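4.2 What stays on the desk

We now turn to the things themselves. Across the 89 desks in the study we logged 2567 objects, and the first surprise was how few of them had anything to do with the job described on the contract. Monitors, keyboards and mice make up the steady core, as one would expect. Everything else varied wildly from desk to desk, and it is this "everything else" that we find so rewarding to study. Earlier work on office clutter tends to sort it into work items and personal items and leave it there. We tried that split in the pilot at Surodik and gave it up within a morning. A mug is personal until it holds the team's pens. A snack is personal, but a drawer of snacks that four people open is closer to a shared supply.

The scheme we settled on, worked out by the second author with Eirlys Gwynne and Hefin Jenkins, sorts objects by how long they tend to stay put. Anchors are the things a person would have to unplug or get help to shift. Residents stay for weeks and get nudged aside when space is needed. Visitors arrive and leave within a working day: drinks, fruit, a letter waiting to be opened. Two coders, Mal-soon Ma and Līga Lūse, worked through all the desks separately and then met to settle the cases where they differed. Most of those cases were chargers. A charger behaves like an anchor when its owner has only one and like a visitor when it travels home every night, and we ended up coding it by where its cable went — a rule we would happily see replaced by a better one.

Visitors gathered toward the front edge or beside the keyboard at the Surine and Firnela sites, within easy reach of a seated person. At Rowlands, where the desks carry a fabric panel along the back, the pattern flipped. There the back edge worked almost like a shelf, and drinks in particular were parked against it. Hagos Woldemariam, who ran the Rowlands visits in June, suggested that the panel gives people the feeling of a wall to set things against, and the interviews bear him out. One participant called it "my windowsill." She sat a long way from any window.

Small items were harder to place than drinks, and they gave us the category we have enjoyed most, the drift. A drift is a loose group of small things that settles in one spot and is treated by its owner as a single object, moved together or left together. Drifts often form at the foot of a monitor, where hands rarely need to go. The desk in Figure 3 has a clear one, with a yellow packet on a pale teal card, a red and white package and several smaller pieces lying in front of the black monitor, while the bottle of orange juice and the tennis ball stand apart along the back edge. We coded the juice as a visitor without discussion. The ball took longer, and we finally entered it as a resident.

Figure 3. Desk with a back-edge row and a drift in front of the monitor, Rowlands.
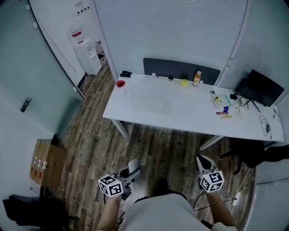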